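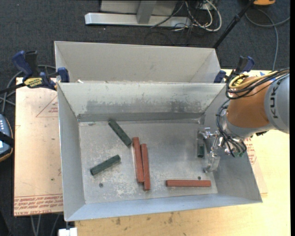
Flaky Tests im Merge: löschen oder wiederholen?

kabelsalat77
Moin zusammen, ich brauch mal eure Meinung. Wir haben bei Zistberg (internes Bestellportal, Rails plus ein bisschen Vue) inzwischen 125 End-to-End-Tests und davon kippen jeden Tag ein paar andere um. Lokal alles grün, in der Pipeline rot, nochmal gestartet - grün. Ein Durchlauf dauert 18 Minuten, ich trinke also sehr viel Kaffee. Würdet ihr automatisch wiederholen lassen?

Nullzeiger
Nein! Retry haben wir auch gemacht und damit monatelang eine echte Race Condition im Warenkorb versteckt. Wer wackelt, kommt in Quarantäne und kriegt ein Ticket.

mettwoch
Quarantäne heißt bei uns Friedhof, da guckt doch keiner mehr rein. Ein Retry, aber mitloggen, und freitags die Liste durchgehen. Läuft bei Seltberg seit April so und ich kann damit leben.

Nullzeiger
@mettwoch Und wer geht die Liste durch, wenn Release ist? Eben.

frau_semikolon
Habt ihr feste Wartezeiten drin? Bei uns waren es 11 Tests mit sleep, alle auf Warten auf das Element umgestellt, danach war fast Ruhe. Und schau mal, ob sich die Tests Testdaten teilen (derselbe Benutzer, derselbe Warenkorb ...).

kabelsalat77
Äh, ja. Gerade gesucht, sleep kommt ziemlich oft vor, teilweise von mir. Und es gibt genau einen Testbenutzer für alles - parallel laufen sie auch noch.

mettwoch
Na dann viel Spaß :D Fang mit dem Benutzer an.

Nullzeiger
Da sind wir uns mal einig. Retry lass trotzdem weg.

kabelsalat77
Ok, ich bau am Dienstag erstmal pro Test einen eigenen Benutzer und melde mich mit Zahlen.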